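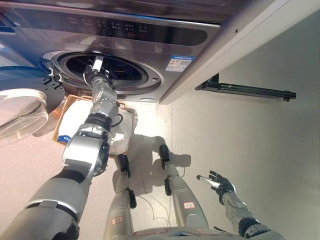

12th December

Shrinkage trial, Zoltesine wool blend, third batch. Present: Kallio, Somogyi, me (mornings only).

Swatches cut from the inner meters of the roll, conditioned overnight in the back room, marked with the Triltness pen at 300 mm in warp and weft. The pen is still readable after cotton cycles but on this cloth it spreads. Gergely went over the weft marks with white thread, one stitch each, and I measured from the thread. Do the same for all remaining swatches, otherwise the columns don't compare.

Load made up with the old polyester ballast. The cotton ballast from May is too linty and should go in the rag bin.

Results, wool cycle, cold, low spin:

Swatch A: warp 294, weft 297
Swatch B: warp 293, weft 297
Swatch C: warp 294, weft 298
Swatch D: warp 287, weft 296

D is out of line. It was cut nearest the selvage and has a visible slack pick across the middle, so I don't trust it. Keep it in the table, leave it out of the mean, recut from the same roll if there is enough. Ville thinks the slack runs the full length. He will unroll the rest on the long table and look.

Mean warp shrinkage without D is 2.1%. Weft 0.9%. Gatport asked for 3% maximum in either direction, so the cloth passes on A to C. With D at 4.3% in the warp it does not, and they will ask about it. Aranka to be told before the sheet goes out.

Drying: flat on mesh, no tension, window shut. Earlier batches were hung from clips and the clip marks added length at one end. Those figures (Kornél's sheet, first two batches) should be read with that in mind. I have written "hung" against them in pencil.

Water temperature. Probe in the sink feed read 34 when the hot line had been left open, then dropped once it was closed. Swatches were washed after the drop. Volker wants a reading taken before every run from now on and entered next to the swatch letter. Column added.

Detergent: Csizmadia neutral, 5 ml per run by syringe. The cap on the bottle is not a measure. Remaining stock is one bottle and part of another, the part bottle to be used first.

Hand feel after drying: A and B slightly fuller than the control, C the same as the control, D harsher along the slack pick. Two people felt them without seeing the letters and agreed on everything except B, which Ville put level with the control.

Open:
Recut D, two pieces, one near the selvage and one from the center.
Repeat A at the longer cycle.
Control swatch is getting handled too much. Cut a new one and keep it in the drawer.
Steel rule has a nick at the 150 mark, use the other one.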